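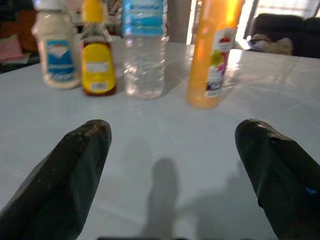

4.2 Placement of bottles on the table surface

In the previous section we treated the bottle as a single object and asked only in which room it was kept. In this section we look at where on the table the bottles are standing, and in which relation to each other. The material is the same: 2,885 bottle positions, recorded in 31 kitchens, of which 17 are in Mirnska and the others in Stalley. A position was entered in the Genon sheet only when the bottle was standing upright and had been left by the user for the length of one meal or longer. Bottles which were held in the hand, or which stood on a tray, are not included.

We used four classes of arrangement. A bottle is "single" when no other bottle is within one hand width. It is in a "cluster" when it has two or more neighbors and no direction can be given to the group. It is in a "row" when at least three bottles can be joined by one line without strong bends, and it is in a "pair" in the remaining cases. The row class was divided again into close rows, where the bodies touch, and loose rows, where a gap is left between them. Figure 6 gives a case of the loose row, with four bottles on the far side of a white, glossy tabletop and the middle of the table left free.

The loose row was the most frequent class in both towns. We had expected the cluster to be the most frequent, because in the pilot study bottles were mostly put together in one corner, near the wall. A possible explanation is the size of the table. In the pilot we visited small apartments with folding tables, and on such a table there is hardly a side long enough for a row. When the table is large, the users seem to prefer the far side, and they keep the near side for plates and for work.

The order inside the row is more difficult to interpret. We coded each bottle by body shape (tall, squat, flat) and by its main content as the user reported it (sauce, milk drink, oil, water, cleaning product, other). Squat bottles were often found at the end of a row and less often between two tall ones. In Figure 6 the bottle at the left end is of this type: a white plastic body, rounded and low, with a blue and white label on the front. Such bottles gave the coders some trouble, as the same form is used for condiments and for dairy drinks, and from the form alone the content can not be decided. In these cases we relied on the answer of the user and not on the label. For 16 bottles the user did not remember the content, and they were placed under "other".

Light had a stronger effect than we had planned for. The tables with a white surface reflect the window, and on the side where the glare falls the outline of a pale bottle is hard to follow. For this reason the position of each bottle was taken at its base, where it meets the table, and the distance between two bottles was measured from base to base. This makes the values a little larger than those in the Fan inventory, in which the distance was taken between the widest parts of the two bodies. Comparison with that inventory should be made only for bottles with straight walls.

We also asked the users why the bottles stand as they stand. Many answers concerned cleaning: the table can be wiped in one movement when everything is on the far side. Other users said that they had not thought of it before our visit. A smaller group, mainly in Stalley, described a fixed order which the whole family knows, and in these kitchens the row was nearly the same in the morning and in the evening. In Mirnska the row was shorter in the evening, and the missing bottles were found again in the refrigerator or beside the sink.

Two limits of the coding should be mentioned. First, a row is defined by a line, and a line can be drawn through almost any three bottles if the observer is generous. The two coders disagreed more often about rows of three than about longer rows, and the disagreements were solved by discussion. Second, the class says nothing about which way the labels are turned. We noted the direction of the label only in the second round of visits, and these data are reported separately in Section 4.4.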